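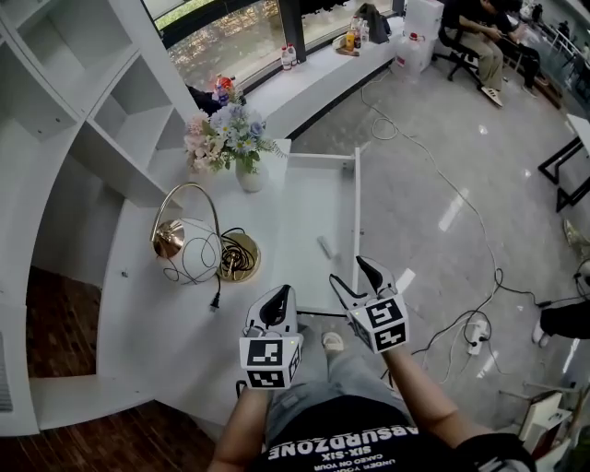 An open desk drawer.

**Couples who text all day say they're happier, according to a company that sells texting**

Two people in love should message each other at least nine times a day, if you believe a new survey of 1,101 adults from Leka, the dating app.

People who hit that number were "far more likely" to call their relationship strong, the company says. It doesn't say how much more likely. It also doesn't say whether the texting made anyone happy or whether happy couples just like to text.

Leka found its volunteers through its own app, which leaves out everyone who met a partner at work, at church or in line for coffee. More than six in ten said they would be hurt by a reply that took longer than two hours. Anyone who works a shift without a phone may want to warn their spouse.

Rigoberto Robles, a couples counselor in Folasbridge, read the summary and wasn't impressed.

"I see people who text each other constantly and can't get through dinner," he said. "What are they texting? If it's 'did you pay the water bill,' I don't know that I'd call that romance."

The survey also claims that couples in Garnaddale are the most affectionate in the region and those in Nutwood the coldest. Leka would not say how many people it asked in either town.

The full questions haven't been released. A spokeswoman said they would be out in March, a month after the app starts charging for its new "daily nudge" feature, which reminds users to text their partner.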